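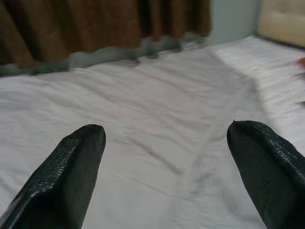
The first thing to ask any of them is what happens with a fitted sheet, according to a motel owner standing beside me at the Clonddale open day, and she asked it before the tour had properly begun. The reply was that fitted sheets are still done by staff. That answer set the tone for the afternoon, and I was glad to have it early.

Filed under: Site Visits / Accommodation & Housekeeping

Clonddale sells a bed-making service to small motels and serviced apartments. You don't buy the machine. You pay a monthly fee per arm, and the company installs it, trains it on your rooms and replaces parts as they wear. The open day on 15 September 2022 was held at its Vomham site, a converted cold store with a gravel car park and very little signage. I drove past it twice.

The ground floor is set up as 4 guest rooms, each furnished differently. One has dark curtains and a padded bedhead, another is done like a budget twin with a bench under the window. Staff said the rooms are rearranged often so the system doesn't get used to one layout. Visitors were taken through in small groups and asked to stay behind a strip of yellow tape.

The gripper is the part most people wanted to talk about. It has two black fingers with a fine texture on the surface, and a small camera sits at the wrist looking down past them. White sheets on a white bed are hard for a camera, we were told, as there is so little colour to go on. The software works mostly from creases and from the edges where one layer overlaps another. A rumpled sheet is easier for it than a flat one, which I hadn't expected.

In the demonstration I watched, the arm pinched the top sheet near a fold, drew it towards the pillow end and let go. It then went back for the other side. It was slow. A housekeeper with a few years behind her would have finished the bed and started on the bathroom in the time it took. Clonddale doesn't pretend otherwise. Its argument is that the arm can run while staff are in other rooms, and that the bending and reaching is what wears people out.

I saw it miss once. The fingers closed on nothing, opened, and came down again a little further along. The second attempt held. On another bed it picked up the blanket with the sheet and stopped, and a technician had to separate them by hand. The system had flagged the fault itself on a tablet by the door – a point in its favour.

Upstairs was the wear testing, done on finger pads made by Grewal. The pads are rated for 1,000 beds and are meant to be swapped by the customer with a hex key supplied in the kit. A pair on the bench had a label reading 888 and the texture was smoother near the tips, though I could still feel it with a thumbnail. Replacements are included in the fee up to a limit. I asked what the limit was and was told it depends on the contract, so get that in writing.

The scheduling software is called Tedska. It takes checkouts from the booking system and sends the arm a list of rooms. The screens were clear enough. It wouldn't talk to the booking program we use, and there was no firm date for when it might. One visitor asked about guests' belongings left on the bed. The arm is supposed to stop and send an alert if it finds anything it doesn't recognise as bedding, and it leaves the item where it is. That test wasn't part of my tour.

A few practical notes for anyone considering it:

The base is on wheels but needs a level threshold. Older motels with a step at the door will need a ramp.

It won't work around a bed pushed hard into a corner. You need clear floor on at least one long side and at the foot.

The minimum term is 3 months, with a site inspection beforehand that is charged separately.

Noise was low. I could hold a conversation beside it at normal volume.

For our place, with mostly queen beds and two staff on mornings, I can't make the fee work at present. Somewhere larger with long corridors and flat floors might. I've put our name down for the site inspection list anyway, and have asked Clonddale to send through the pad limits and the list of booking programs Tedska supports.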